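Search this site Search for: Go
Posted in: Days Out, Open Houses, Kitchens & Storage

I had been meaning to go to the open house at Sillmont for a couple of years now, and every time something came up, so when I found myself with a free Monday and a full tank I decided that was that. Sillmont is the old feed mill past the Geder turnoff, and these days it's a set of household rooms where people come to learn how to run a small home without losing their minds. Kitchens, hallways, laundry corners, all laid out the way real ones are, with real stuff in them — which is exactly why I wanted to see it!

The lot was busy when I pulled in a little after ten. The woman at the door told me they'd had 285 visitors the day before and had run out of coffee by noon, so I went straight for the coffee. Then on to the kitchens, which were the part I'd come for. I spent a long time at the counter there, thinking about packaged food and where on earth it is all supposed to go. A flat plastic bag of wrapped things, with Chinese characters along the lower part, was lying right in the middle of the counter, and it made me think of my own shelf at home, where bags like that slide behind the rice and vanish until spring.

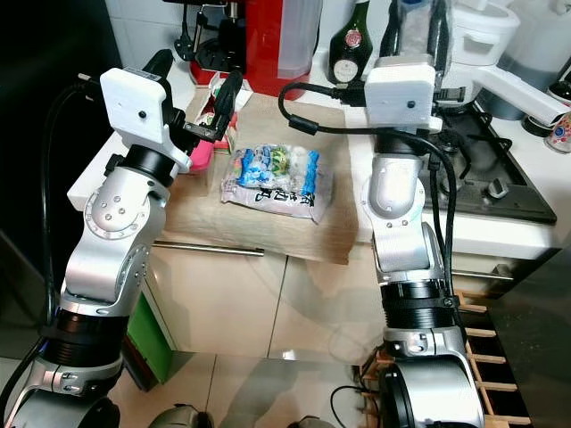

The advice at Sillmont is to give that kind of food a bin of its own and stand the bags up like folders in a drawer. I've tried it since I got home (with a shoebox, I'm not fancy) and I can find the crackers now. They also hand out a little booklet from Ansari, a shop in town that sells baskets and jars, and I'll admit I came away with two jars I had no plan for.

What I liked best, though, was how much thought had gone into the awkward spots. The space under and beside a big appliance is a nuisance in every place I've ever lived. They had a wooden shoe rack there, orange-brown slats in several tiers, sitting low on the white tile beneath a stainless steel appliance, with a beige cloth cover hanging down over the top of it. I've always kept shoes by the door and nowhere else, so I stood there rearranging my whole back hall in my head — my poor husband, when I called him from the parking lot.

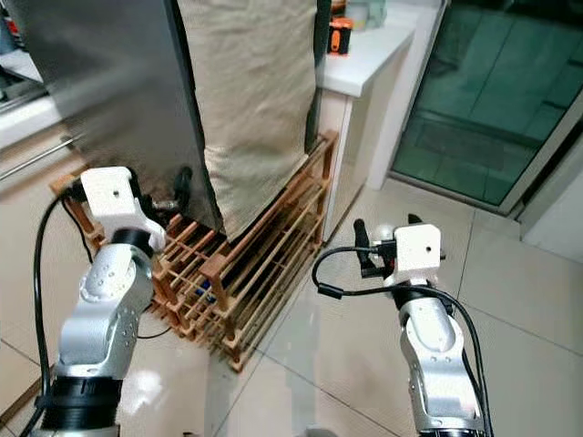 Do you have to book ahead for the open house? Walking in is fine on most days, but the afternoon talk on pantries fills up, so call first if you want a seat for that.

I had lunch at Flulard, the bakery across the road, and went back over for one more look at the kitchens before the drive home.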